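The quiet return of the shop-bought game T-shirt

For years the T-shirts that came with computer games were given away. They arrived in a jiffy bag with a press disc, or were thrown off a stage at a trade show, and they only came in extra large. Most ended up as pyjamas or were used for cleaning bikes.

Now people are paying good money for them, and for new ones made to look as if they came from the same era. Small printers that once lived on band merchandise and stag weekends have found a steady trade in shirts for games that a lot of their customers never played the first time round.

Nondus is one of the smaller labels doing this. It has a unit with two print carousels, a drying tunnel and a wall of screens, and it puts out 14 designs a year. Each design is limited to 285 shirts. When they are gone the screen is cleaned off and used for something else. The label says it picked the number because it is what fits on its shelving once the sizes are divided up, and it has never got round to changing it.

The designs lean heavily on the home computers of the early eighties. There are loading screens, joystick diagrams and the sort of blocky spaceship that was drawn on graph paper first. One of the best sellers has no picture at all, only a line of BASIC across the chest in yellow on navy. It contains a mistake. Customers wrote in to point this out and the second version, with the mistake fixed, sold far more slowly.

Cekmont goes about things differently. It buys the rights to old box art and prints it at full size on the front, with the price sticker left on. Getting permission is the slow part. Many of the companies that published these games closed decades ago, and the paintings were often done by freelance artists who kept no copy of the contract. One Cekmont shirt took four years to clear. Another was dropped when two people turned up with an equally good claim to the same dragon.

Licensing is what separates the honest end of the business from the rest. Search for any well-known game on a big marketplace and there will be pages of shirts using its characters, nearly all of them unlicensed and many printed to order from a blurry scan. They are cheap, and the print tends to crack after a few washes. Labels such as Cekmont say they lose sales to them every week and have mostly given up complaining.

The shirts themselves have improved. The old promotional ones were thick, square and short in the body, with a transfer on the front that stuck to itself in the tumble dryer. Most of the newer labels use a mid-weight combed cotton with water-based ink, which sinks into the cloth and stays soft. It costs more and it is harder to get a bright colour on a dark shirt, so some designs have been redrawn to suit. Women's cuts are now standard, which was rarely the case before.

Then there are the collectors, who want the real thing. A staff shirt from a studio that made one hit and vanished can fetch more than the game and the machine to run it on. Condition matters less than might be expected. Faded is fine, and a small hole at the hem is fine, but a missing label knocks the price down sharply because it makes a fake harder to rule out.

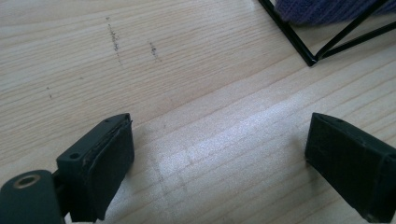

Pale wood, with the grain running on the diagonal.

Laur, a monthly fair held in a former bus garage, has four stalls that sell nothing else. At the December one the rails were busy by mid-morning, and a plain grey shirt with a small embroidered floppy disk had been sold and offered for resale before lunch. Jaltia, an online shop that began as one of those stalls, now takes in old shirts for part exchange and lists the chest measurement of each one, as the size on the label is seldom much help.

Anyone thinking of starting a collection is usually told the same few things. Wash them cold and inside out. Don't iron the print. Keep the good ones folded, as hangers stretch the neck. And ask older relatives what is in the loft, particularly any who worked in a computer shop.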